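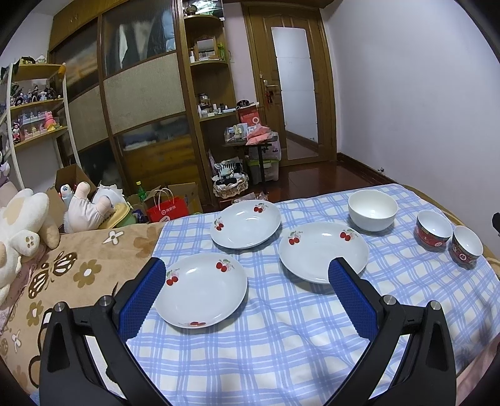

9/28/19

I have wanted a set of cherry dishes since I was small enough to need a cushion at my grandmother's table, and this month I finally gave in. I found them at Ernska, the secondhand place behind the post office, and carried them home on my lap on the bus – every bump had me wincing!

My table stands right beside my bed, so setting it means moving a few things first, and I never move them very far. The plush cat stays on the bed. He has seniority, and besides, he goes so well with the butterfly blanket.

I put the cherry plates on the blue-and-white checked cloth, with the plain white bowl for salad and the two little red cups for tea. I did wonder if red cherries on blue checks would be too much, but I think it's cheerful, like a picnic that came indoors.

There are still cardboard boxes to unpack, and the figurine shelf is crowded enough already (I know, I know). I've promised myself to sort through it in October, one shelf at a time, with the radio on. My sister is coming for soup before then, and she can have first pick of the plates.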